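Do germs really wait five seconds?
You drop your toast in the kitchen. Somebody shouts "five-second rule!" and you eat it anyway. But who told the germs about the rule?

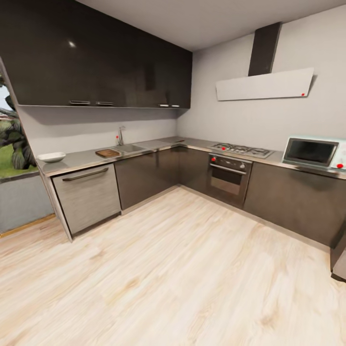
What germs do
Germs are far too small to see, and they can't tell the time. If they are on the floor, some can stick to your toast the moment it lands. Leaving it longer may let more climb aboard – but a quick grab doesn't mean none.

But the floor looks clean!
Looks don't prove much. A shiny floor can have germs on it, and a dusty one might have fewer than you think.

Does the food matter?
Yes. Wet food, like a slice of melon, picks up germs more easily than a dry biscuit.

"I did it and I was fine"
Maybe you were. Two lucky biscuits don't make a rule, though. Ask how anyone checked.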